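Arnlow Collection Kit: three months of gathering demonstrations

Reviewed after a winter's use in a small teaching workshop.

The Arnlow kit is a tabletop setup for recording examples of picking and placing. In the box you get a two-finger gripper with a small camera on the wrist mount, a hand controller for steering the arm, a set of coloured wooden blocks and a year's licence for Kisen, the recording software. You supply the arm, the table and the computer. Ours is bolted to an old bench with a green top that was here long before the kit.

We bought it to collect block-sorting examples for a small model that our students train themselves. The target was 2,000 usable recordings. We finished in November with 2,322, and threw out 300 more along the way.

Setting up

The mount fits our arm without an adapter. The instructions are short and mostly correct, although the drawing for the cable clip shows it on the wrong side. Follow the drawing and the cable pulls tight when the wrist turns fully to the left. Calibration takes 5 minutes if the light is steady and a good deal longer if it isn't. We ended up keeping the blinds down until four in the afternoon.

The hand controller

This is the best part of the kit. It is light, the trigger has a long travel, and you can close the fingers slowly enough to line up on a block without knocking it. New people were making clean recordings by the end of their first session. The older Nygård controller we had before was either open or shut, and a lot of our early examples with it were really examples of hitting things.

One complaint – the pause button is next to the discard button and feels the same. Most of the good recordings we lost went that way. We have put a dab of nail varnish on the discard button.

The camera

Sharpness is good in the middle distance. Anything right up between the fingers goes soft, and you notice it most when a block is about to be gripped. Kutis, who make the camera module, list a close-focus version, but Arnlow don't sell it as part of the kit. For our work the softness hasn't mattered much, as the model only needs colour and rough position by that stage. If you plan to pick up screws or anything with fine detail, I would ask before buying.

Exposure is left on automatic by default. Turn it off. With it on, the same yellow block can look like butter in one recording and mustard in the next, and we wasted a week thinking the model was at fault. Glare off the table is a separate problem and fixed exposure won't cure it. A matt cloth might. We haven't tried one.

The software

Kisen does the basic job. Each recording is saved with the camera picture, the arm position and the finger opening, all on the same clock. You can add a label at the start or the end, but not both, so decide early whether you are labelling what the operator meant to do or what happened. We chose the first and partly regret it.

There is no tool for checking how varied your starting layouts are. This matters more than the maker suggests. Left alone, people put the blocks back much as they found them, and the model then learns the layout. We wrote a set of layout cards and drew one before each run. Export is slow, but it has never failed.

The blocks

Fine. The colours are strong and easy to tell apart, and the edges are slightly eased so the fingers don't catch. They mark quickly with handling. I would leave the marks alone, as a model trained only on spotless blocks may be less happy with worn ones.

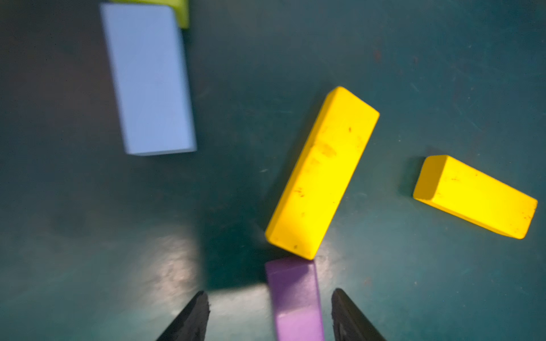
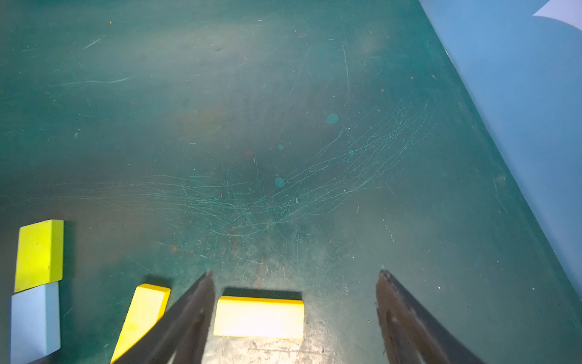

Wrist camera views from our bench. The purple block between the fingers is in the first one only.

Worth buying? For a school or small workshop, yes, mainly for the controller. If you already have a decent one, the mount and camera can be ordered on their own, and the blocks are easy enough to make. Replacement finger pads come in pairs and ours arrived within the week.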